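Search notebook entries Search Clear

Jul 1, 2026
Bench: slatted table
Unit: 219, desktop tower, stripped for rebuild
Entry by: M. Foley

Continuing from the previous page. Fouad had already pulled the side panel and logged the unit, so I started from the open chassis. Shell has light scuffs and no dents. Drive rails present, both sides intact.

State of the board before any work: no CPU, no memory. Socket inspected under the lamp with the 10x loupe. No bent contacts. Slight haze on one side of the socket surround, removed with IPA and a lint-free swab. Left to dry with the lever up. A plastic cover would be better than nothing if this sits overnight; we are out of them again. Added to the Bistby order.

Capacitors: checked for bulging and residue at the base. None. Coin cell reads low, replace. Front panel headers left in place, no reason to disturb them.

Power supply stays. Tested on the load box before lunch, all rails inside tolerance after 18 minutes. Fan starts without hesitation. I did not open it. Harness was tangled with the thin red and black fan lead, so I separated the two and laid the fan lead down the side wall. It still wants to spring back toward the board. Needs a tie before the panel goes on.

Drive: 1 TB WD Blue, 3.5 inch, from the tested shelf. Short and extended self-tests passed, no reallocated sectors, wiped and verified. Rónán F. printed the report and it is in the unit folder. Fitted with the blue rails.
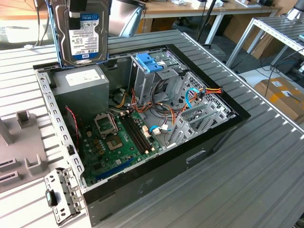
Unit 219, WD Blue 1.0TB over the open case. Socket and both RAM slots empty.

Notes on the cage. The release latch is stiff. It is the blue plastic type with ridged grips, and on two earlier units from the same batch the catch had gone brittle and snapped when pressed from one end. Press in the middle. If it does not move, stop and look for a rail sitting proud. Do not lever it with a screwdriver (see the November entries, where this cost us a latch and most of an afternoon).

Trial fit of the drive with the power off: slides home, rail clicks on both sides, no side play. Connector end clears the wiring if the loom is dressed first. If the loom is left loose, the yellow and black strands can ride up over the cage lip and get pinched. Dress the loom, then fit the drive, in that order. I would like this in the work instruction. Step 23 currently has it the other way.

SATA leads: the light blue ones are reusable. Checked both ends for cracked shells and tested each against a known good drive. No CRC errors logged over 100 GB of transfers on either. Retention is a little weak on one of them but it holds. Marked with tape.

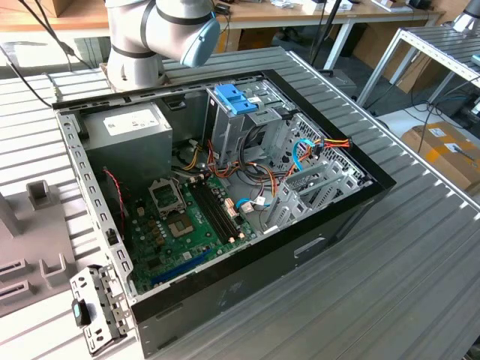 Unit 219, interior. Blue clip on the drive cage, light blue SATA leads, power loom at top right.

Wiring at the drive end is the untidy part of this chassis. The power leads cross to the bay together with the SATA cable and there is only one anchor point in the sheet metal. Dymphna suggested an adhesive mount on the chassis wall. Tried one of the Undberg mounts on the scrap chassis and it let go once the metal warmed up. Surface was probably not clean enough. Will repeat with a proper degrease before ruling it out.

Expansion slot: blown out, contacts look fine under the lamp. No card planned for this build.

Memory: two matched sticks set aside from the Sernine lot, already through one full pass of memtest on the other board. Not fitted today.

CPU: waiting. The one allocated to this unit went into 217 by mistake. Rónán M. is swapping the paperwork, which is quicker than swapping the parts. Replacement should come out of the Mac Suibhne pallet once it has been sorted.

Open items
- coin cell
- tie fan lead to side wall
- repeat adhesive mount test, degreased
- CPU, paste, cooler
- memory, then first power-on with bench supply monitor attached
- correct order of steps in work instruction (Fouad to approve)

Torque driver was reading low against the checker. Taken out of use and tagged. Use the spare in the second drawer until it is back, and write the serial of whichever one you used on the unit sheet.

MF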